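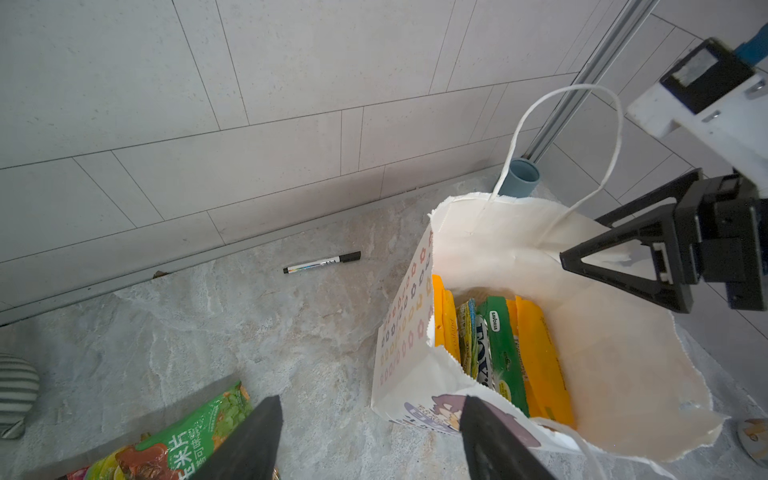
Zsófia Major has opinions about paper bags, and she would like it known that she did not ask to have them. They arrived during her second year behind the counter at Kovács, the corner grocery in Paltham where she has now worked for 15 years, and they have never left.

"People think you put things in a bag," she says. "You don't put things in a bag. You stand them in it. Like commuters."

The commuters, in her case, are snacks. Tall packets go in on end, shoulder to shoulder, tight enough that they hold each other up. She demonstrates on the shop floor, crouching beside an open bag, which is where she prefers to do it. Counters are too high, she says, and you can't see down inside.

"On the floor I can see what I'm doing. Also my knees crack, and the customers feel sorry for me and don't complain about the price of crackers."

Her one firm rule is that nothing shows over the rim. A packet that sticks out gets snagged on a coat or a door handle, and then you have a customer on the sidewalk with a ripped bag and an expression. Major has seen the expression many times. She does a good version of it.

I ask about the handles. She sighs like someone whose cousin has been mentioned.

"The twisted ones are fine. I've got nothing against the twisted ones. It's where they're glued. You lift by one handle because you're holding your phone in the other hand, and there goes the edge."

A torn edge doesn't trouble her, provided the bottom is sound. She keeps bags at home well past the point where other households would give up, and reckons she has around 35 of them folded behind the fridge. Her daughter, Ola, has asked her to get help. Plain ones are used for recycling. The printed ones, with flowers or cartoon characters on them, are saved for visits, "so it looks like I made an effort."

Last June the shop tried plastic crates for its regulars, an idea that came from the owner's nephew and a trade magazine called Clastovine. Customers were supposed to bring the crates back. Of the first batch, eight returned, one of them with a tomato plant in it.

"It was a nice plant," Major says. "We sold it."

So it's paper again. Does she ever pack anything lying flat? Chocolate, in summer. Noodles, if they're the square kind and she's in a mood. Chips never, and she won't discuss people who put cans on top of chips.

A man comes in wanting two bags of cookies and says he doesn't need anything to carry them in. Major watches him go out with one under each arm.

"He'll be back," she says, and shakes a bag open.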